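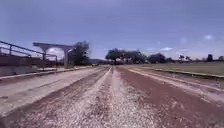 Vilho Pitkänen asked during review of the previous issue whether the walking-speed limit in this section applies on unpaved tracks as well as on paving, and whether a raised strip of gravel counts as an obstacle. The limit applies on all surfaces. A raised strip is treated as a surface change, and step 4 has been reworded accordingly.

6.3 Operating on unpaved tracks

This section covers the Wundari ground unit on earth, gravel, or mixed surfaces outdoors. Read it together with 6.1 (Operator duties) and 6.2 (Stop functions).

6.3.1 Before the run

1. Walk the full length of the planned route. Mark holes, soft ground, and loose stone on the route sheet.
2. Record each change of surface: earth to gravel, gravel to concrete, track to grass.
3. Where a walkway runs beside the track, set it as a keep-out zone in the Dramden route editor. Set the zone edge on the track side of any curb or step.
4. Where a raised strip of gravel runs along the track, plan the route to one side of it. If the unit must cross, cross at one marked point and at reduced speed.
5. Enter the route length. The maximum for a single run is 1000 m. Longer routes must be split, with a full stop and a status check between runs.
6. Test the emergency stop on the handset and on the unit body. Enter both results in the log.

NOTE: Low curbs at the edge of a field may not register on the front sensor in strong sunlight. Enter them by hand.

6.3.2 During the run

1. Start in manual mode. Hold manual mode until the unit is clear of railings, walls, and columns.
2. Switch to AUTO. Confirm that the status light is steady green.
3. Keep the unit in direct view. Do not rely on the video link alone.
4. Keep all persons at least 2 m from the unit while it is moving.
5. If a person enters the track ahead, press HOLD. Resume only after the track is clear and the person has been told that the unit will move.

CAUTION: Loose gravel increases stopping distance. Do not use the paved-surface braking profile on gravel.

CAUTION: If the body temperature reading reaches 73 °C, stop the unit and move it to shade in manual mode. Do not open the battery cover until the reading falls.

6.3.3 After the run

1. Stop on firm, level ground and set the parking lock.
2. Brush grit from the joints and the sensor window. Do not use compressed air on the window seal.
3. Save the run log under the route number. Fault codes beginning with T refer to the Tyagi drive module; see Appendix C.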